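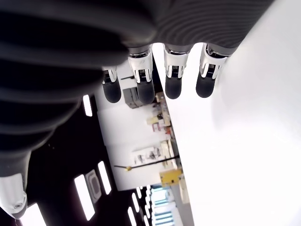 Asked by Oketti in Robot Hands & Grippers — 6 replies

Anyone used the Waston hand kit on soft stuff? Thinking of the pair, two arms plus hands, for handling plush and fluffy fabric things. Sales guy says fine. 45 day trial but I pay the freight back. Mostly worried about fuzz in the joints, and whether support ever picks up. 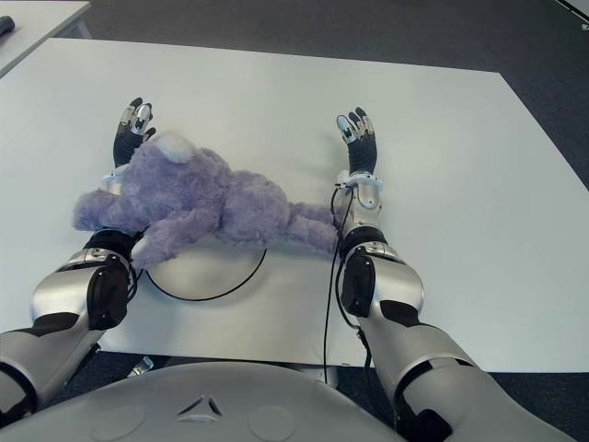 Also would be two-handed lifts, one hand each side, on a plain table. No conveyor. Is the grip software any good or do I write my own??

Answer from Quan (accepted)
Had the pair since August. Grip presets are ok for boxes, useless on plush, it squeezes way to hard. Turned the force down to 23 in the settings page and left it there. Support answers email, not the phone. Get the spare tips when you order — shipping them seperately cost me more than the tips.
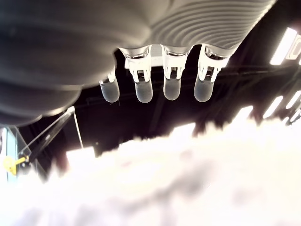 Long pile is the real test imo. Fuzz goes everywhere. Check the fingertips between runs, you get a thin wisp hanging off one and its easy to miss. Tape takes it off. Dont use compressed air, just pushes it up into the hand. I do mine every 50 lifts.

Answer from Carby
too expensive. get a two finger one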